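Does a bed runner do anything?

Dec 15, 2020

I have never understood the bed runner. For years I assumed it was a hotel thing, a strip of fabric to put your suitcase on so the wheels didn't touch the sheets. Then in October we bought the Savness bed, the upholstered one with the light strip underneath, and the shop added a gray runner for 38 dollars. I said no. I was overruled at home, and now I own a bed runner.

The claim on the Malinowski site is that a runner "protects your linens and finishes the room." I can't speak to the finishing. As for protecting, it covers a band across the lower part of the mattress and leaves the rest to take its chances. What it does very well is collect stuff. Anything small that comes out of the laundry gets dropped there, and anything waiting to be packed joins it. I put a cloth down, I come back for it, and it has company.

The light strip I was also rude about. Over 70 reviews called it "like floating," and I rolled my eyes at every one. It doesn't float. It is a bed with a yellow line under it. I will admit it's handy at night for finding slippers, so I'll give it half a point.

And while I'm complaining, there's the padded black thing with the latch. I don't trust a latch with a little red strip in a slot. Is red good? Is red bad? The Lasine booklet had 2 pages on cleaning the fabric and not a word I could find on the red.

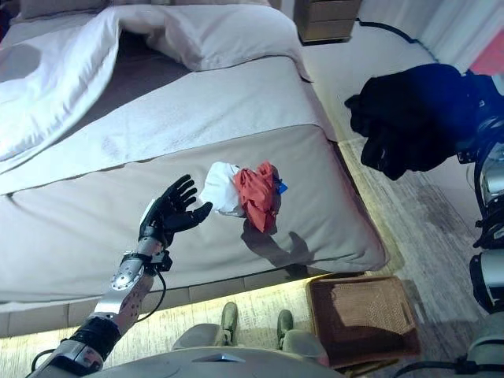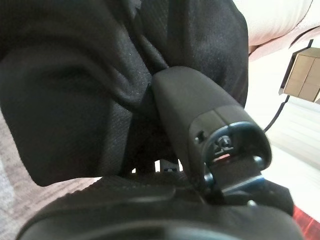
So the runner stays for now, mostly as a shelf. I did try a week with it folded up in the closet, and the laundry simply landed on the duvet, where it was harder to find. That may count as a point in favor, though I'm not paying 38 dollars for a second one. The shop has already emailed to suggest the matching cushions.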